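Meltport Workshop News, July 2025

From the benches: the arm project

The robot arm on the back bench has been up and running since April, and several members have asked what stage it has reached. This is a short account of the build and of what is left to do.

The arm is secondhand. It came without a gripper, without a mounting plate and with one cable that had been crushed in a door at some point. The cable was replaced first. The plate took longer. We cut it from steel, drilled it, found that two of the holes had been marked from the wrong side, and cut it again. The second plate fits. The first is in the scrap bin if anyone has a use for it.

The bench underneath had to be braced. With the arm stretched out and moving at half speed, the old legs swayed enough to throw off the position of the fingers. Two diagonal braces and a sheet of plywood across the back cured most of it. The speed limit stays where it is for now, and members are asked not to change it in the settings.

Control runs through Plukex, a set of scripts that started as a weekend job and has grown from there. It takes a target position, plans a path and closes the gripper. It also writes a log of every attempt. The log is plain text and is kept on the shared drive under the project name, Nasr. Anyone can read it. Please do not edit it, even to fix the spelling.

Most of the evenings since April have gone into the simulator. It lets us try a grasp many times over without bending a finger or dropping something on the floor, and it can be left running after closing. A batch is 300 attempts. The first full batch was stopped early when the planner kept sending the elbow through the table. That was a wrong sign in one line of the setup file.

We started with plain blocks and cylinders and moved on to mixed tables once those were working. Handles are the main interest at present. A thin handle lying at an angle is harder than a block, as the wrist has to turn to match it before the fingers go down, and anything standing close by limits the approach.

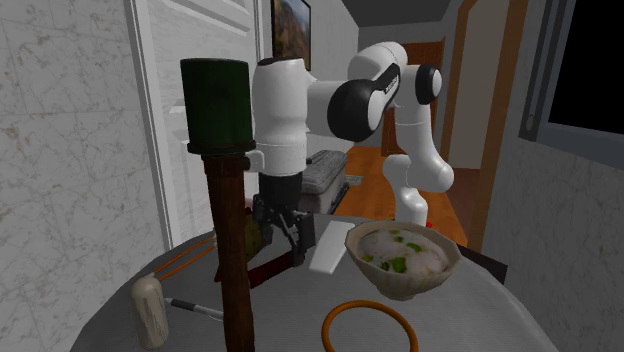

The approach height is now set at 40 millimeters above the target, where the arm pauses before the last move down. We tried going lower and the fingers caught on neighboring objects. Going higher made the last move slow and did nothing for accuracy.

The next step is to run the same tests on the bench and compare the two logs. For that we need a proper set of objects. Kitchen things are best: old spatulas, wooden spoons, bowls, small bottles. Chipped is fine, sharp is not. There is a box marked Pallari under the back bench.

We also need a second emergency stop button for the door side of the bench. The current one can only be reached from the keyboard, so the arm is not to be run by anyone working alone until the new button is wired in.

Bench tests will be on weekday evenings after the laser cutter is shut down. The sign-up sheet is on the board by the sink, with 16 slots to begin with.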